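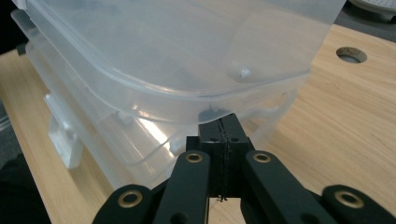 ## Can a machine sort and close plastic storage bins yet, in a house or a small shop?

Posted by Stella Shemweta in Home & Workshop Automation

We repack small parts and toiletries into clear plastic containers at a two-bench shop in Pelville. The chore has four steps: take one tub off a nested stack, open the lid, put the item in, close the lid and press the latch. A person does it without looking. Volume is 3000 containers in a normal month, and in March it was 3223.

I have read the Gominel brochure and watched the Plarkano demo. Both show cardboard boxes, and neither shows clear plastic or a hinged lid. My questions:

- Is unstacking nested tubs solved for a machine in our price range?
- Does transparent plastic still cause trouble for depth cameras?
- Is there a reason to prefer a two-finger gripper over suction for this?

I don't need speed. A cycle of 70 seconds would be acceptable if it ran unattended through the evening. What I can't accept is somebody standing next to it to free jams.

The benches are ordinary wooden tables and the containers arrive in whatever position they were left in. I would like to keep it that way. If the answer is "buy a fixture," say so and I will price it.

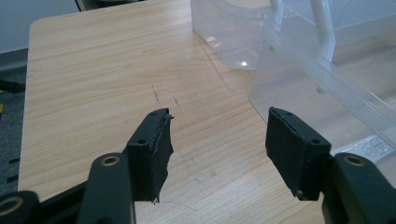 ### Tatu Masanja

Short version: parts of it, yes. Unattended, no, unless you change the setup.

**Unstacking.** Nested tubs stick. Friction between the walls and a slight vacuum under the upper tub mean that lifting the top one often brings the lower one along. People fix this with a twist or by holding the lower rim with the other hand. A single arm has no other hand, so you need two arms or a clamp. A denester made for your exact tub will do it well and will do nothing else.

**Clear plastic.** Still a problem. Structured-light and time-of-flight sensors tend to read the table through the wall, or read nothing where there is glare. Stereo with a learned model does better. So does a plain color camera with a policy trained on many demonstrations of the same task, as it never computes an explicit depth map. It will still miss some rims. Test with your lighting, not theirs.

**Suction or fingers.** Suction works on the flat area of a lid. It fails on ribs, rounded corners and anything with a label lifting at the edge. Two fingers can pinch a rim or a latch tab, and they tolerate a position error of a few millimeters if the pads are soft. Pads are a consumable. Inspect the covering at every shift change and replace it when an edge starts to lift, or your grip force numbers will drift and you will blame the software.

**Lids.** Opening is easier than closing. To open, you need one contact on the tab and an arc. To close, you need to keep the base from sliding, bring the lid over, and then press near the latch until it seats. Most failures I have logged were in the last step: the lid looks closed to the camera and the latch has not engaged.

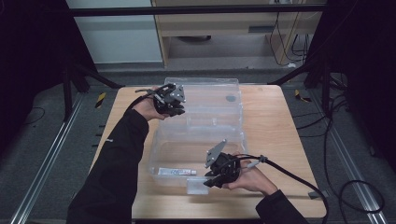

For that reason I would add a check after the press. Pull up on the tab with a small known force and see if it moves. It adds 5 seconds to the cycle and catches nearly every false close. Weighing the container at the same station tells you whether the item went in.

Budget for retries. If each of your four steps works 95 times in 100, the whole sequence works 81 times in 100, and at your volume that means a lot of containers waiting for a person. Ask any vendor for the full-sequence rate on your own containers, with no resets by hand. If they only quote a pick rate, keep asking.

My recommendation is to automate lid closing and the latch check first, with a cheap corner stop screwed to the bench, and leave unstacking to people for now.

### Strand

just get containers with separate snap lids instead of hinged. we switched and a simple press closes them, no robot at all. it's a lever press with a foam block on it. you still unstack by hand but that was never the slow part for us

check that the lids don't crack in cold storage though, ours did the first winter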